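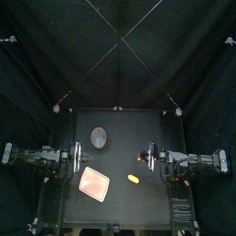
Gray container, pinky-orange board, little yellow thing.

So I have been trying to pick a paint color for the kitchen since October and I'm losing my mind a little. I stare at colors everywhere I go now. Parking garages, cereal boxes, a stranger's scarf on the bus. I love a soft gray with one warm color next to it, and I love it even more against something very dark, and my kitchen is currently the green of old split pea soup.

The paint place in Cadley has a wall of chips and I counted on it being a quick trip. Ha! There are 672 colors in the main fan deck alone. I came home with 12 chips, taped them up over the stove, and by dinner I hated nine of them. One looked great until I turned the lights on and then it was basically a Band-Aid.

My neighbor Dušan Paulík (he painted his whole downstairs last year and it looks fantastic) told me to quit with the chips and buy sample pots. He also told me to paint big squares on poster board and move them around the room, which I did, and it helped so much more than painting straight on the wall. I leaned them against the fridge, behind the sink, over by the back door where it gets that weird bluish light at 4 in the afternoon. The gray I was sure about went purple back there. Really purple. Grape soda purple.

The front runner right now is a color called Trurnden, and no, I don't know how to say it either. It's a pale gray with some warmth to it, kind of like the inside of an oyster shell. I want it on the three big walls, and then something peachy on the inside of the pantry door so you get a surprise when you go looking for crackers. My sister thinks the peachy part is a mistake. My sister's house is entirely beige, and I say that with love.

Then there's the ceiling. Do people paint their ceilings the same color as the walls now? I keep seeing it and I keep going back and forth. Our ceiling is low and there's a water stain by the vent from the old dishwasher days, so it needs primer no matter what, and I'm already tired thinking about holding a roller over my head.

Budget is 300 dollars for everything, paint and brushes and tape and the good drop cloth. I think I can do it if I don't mess up the first gallon. Cabinets will have to wait. I got a quote for having them sprayed and it was $3,686, and I laughed out loud on the phone and then had to apologize to the very nice man.

If you've used a warm gray in a kitchen that doesn't get much sun, please tell me what it was and if you still like it! I'm going back for the second sample pot tomorrow morning, and the pea soup has to be gone before my mother visits.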